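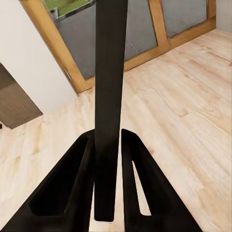

Product Review: Tovach Mesura Automatic Wristwatch

The Mesura is the second automatic model from Tovach and the first the company has offered with a date display. Our reviewer, Iresha Pathirana, wore the watch daily through July. The retail price at the time of review was $2,687, including the steel bracelet and one leather strap.

Case and Bracelet

The steel case is brushed on its upper surfaces and polished along the sides. It sits low enough to pass under a buttoned shirt cuff. The bracelet tapers toward the clasp, and its links are held by screws. Sizing required a fine screwdriver, which Tovach does not supply. Buyers without one should have the work done at the point of sale.
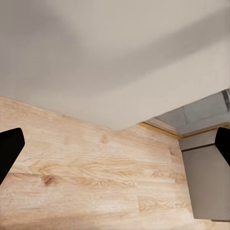
MOVEMENT AND ACCURACY

The watch gained two seconds per day on the wrist and slightly more when left dial up overnight. These results fall within the limits stated in the owner's booklet. Winding by the crown is smooth, although the crown itself is small and may prove difficult for wearers with larger fingers. The date changes cleanly shortly after midnight. As with any calendar of this type, it must be advanced by hand after a month with fewer than 31 days.

Water resistance is rated at 300 meters. The case was checked on a pressure tester by watchmaker Afroza Bandara and passed. The crown screws down firmly,
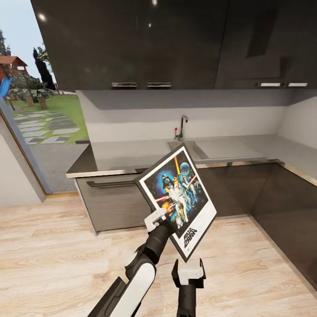 and its threads showed no roughness after a month of regular use. Owners who swim often should nevertheless have the seals inspected each year.

Dial and Legibility

Tovach offers the Mesura with a black, silver or gray dial. We tested the black version, which has applied markers and a plain white minute track. The hands are easily told apart, and the luminous material remained readable at 5 a.m. 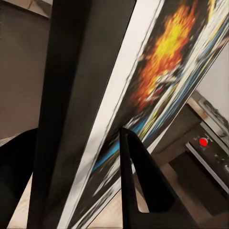
The limited Gratetano edition shares the same case and movement but replaces the plain dial with a printed one in several colors. We examined it briefly and found it less successful. Bold printing of this kind needs room: a large panel can carry a burst of yellow, orange and deep red above long streaks of blue and teal, with a white border to contain it. On a wristwatch, comparable colors compete with the hands, and the time takes longer to read.

Comparison and Recommendation

The closest alternative is the Bitar automatic, which costs less and has a more comfortable clasp. Its bracelet is noticeably lighter, however, and its date window is harder to read. The Mesura is recommended in black or silver. Prospective buyers should try the crown before purchase and confirm that the leather strap is included in the box.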